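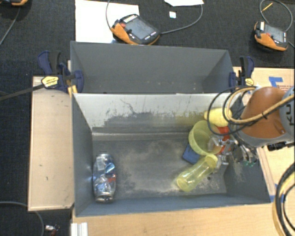 Auður Kirkegaard wrote in after our April page on picking cells to say that the arm was the easy part, and that her shift spent far longer arguing over who was allowed to clear a stop than it ever spent on the grips. Several other readers said much the same, so this page covers the work around a bin-picking arm: who does what, what to write down, and how the jobs on the floor change once it is running.

It assumes the arm is already installed and has passed its safety check. If yours has not, finish that first.

What you need before you start

A list of the tasks people do at the station now, written by the people who do them. Include the small ones, such as turning an item over to look for damage or pulling out something that belongs in another bin. At Tudose, where I worked on the returns line, the official job sheet left most of these out and we had to go back and add them.

You also need one person per shift who can say yes or no to a restart, and a logbook. Paper is fine.

Step 1. Sort the tasks into three columns

Label them Arm, Person and Undecided. Leave plenty of room in the third. Picking single rigid items usually goes to the arm early on. Crushed cans, clear plastic and anything lying partly under something else should stay in Undecided until you have watched the arm handle your own stock for a while.

Step 2. Decide who clears a stop

Write the names on a card and post it at the station. We used 2 people per shift, one of them always within sight of the cell. Anyone may stop the arm. Only the people on the card may start it again, and they check the bin and the cables before they do.

Do not let the supervisor be the only name. Supervisors get called away and the line waits.

Step 3. Log the misses by hand

For each miss, write the time, the item, and what the arm did: no grip, dropped, picked two, or stopped. The system keeps its own record, but it will not tell you that the item was tipped against the wall of the bin or that a label had come loose.

During our first stretch the arm made 2,725 picks and 1,294 of them needed a person in some way. That looked bad on the wall chart. Once we read through the log, most of the trouble came from a short list of items, and we moved those back to the Person column.

Step 4. Change the job, then the job title

Pickers at a running cell walk less and watch more. They also make more decisions. Sulastri Khoo found the watching more tiring than the lifting had been, and asked for shorter turns at the cell. We cut the turns and rotated people to packing in between. Ask about this in the second week, when people have had time to form an opinion.

Put restart duty and log duty into the written job description, with the pay grade reviewed at the same time. If this is left for later, people end up doing technical work at the old rate, and the good ones leave.

Step 5. Keep some picking by hand

Run a manual shift on the same stock every so often. New hires learn what a normal item feels like, and the line can keep going if the arm is down.

Step 6. Review the columns

Go back to the list from Step 1 with the whole shift in the room. Move tasks in either direction. We moved clear plastic to the arm and then back again after a supplier changed its packaging.

Common problems

The log is empty. Usually the book is too far from the cell. Hang it by the stop button.

People reach in without stopping the arm. Halt work and retrain everyone on the shift, including the person who reported it.

The arm sits idle at shift change. Overlap the restart names by a few minutes.

Page last updated August 27, 2025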